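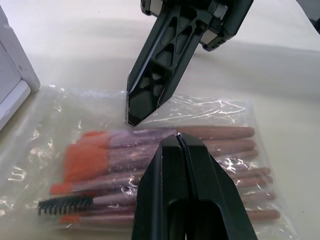
Fitum gripper build: notes for the workshop evening, July

Slide 1. Start with the fingers. Two, black, moulded; the upper one has triangular cutouts in its face. The ribs let the finger bend around a load. Yichen Yuan did the first mould in his garage. Pass the spare round.

Slide 2. Thin packaging. A rigid block is easy. A clear bag of make-up brushes lying flat is harder: the film creases, the handles can slide over each other, and glare off the plastic upsets the wrist camera. Mention the overhead light. Don't get drawn into lens filters.

Slide 3. Where to grip. Across the handles, one finger either side of the bundle. Gripping empty film at the end of the bag lets the brushes swing on the lift.

Slide 4. Settings. Closing speed 40 per cent. Motor current limited, up to 100 trials between calibrations. Trinidad Agbayani wrote the calibration script; it is on the Vokesov share.

Slide 5. Still to do: softer tips, shorter cable run, a proper stop button on the bench side.

Questions. If asked about cost, refer to the parts list. Leave the last slide up while people copy the address.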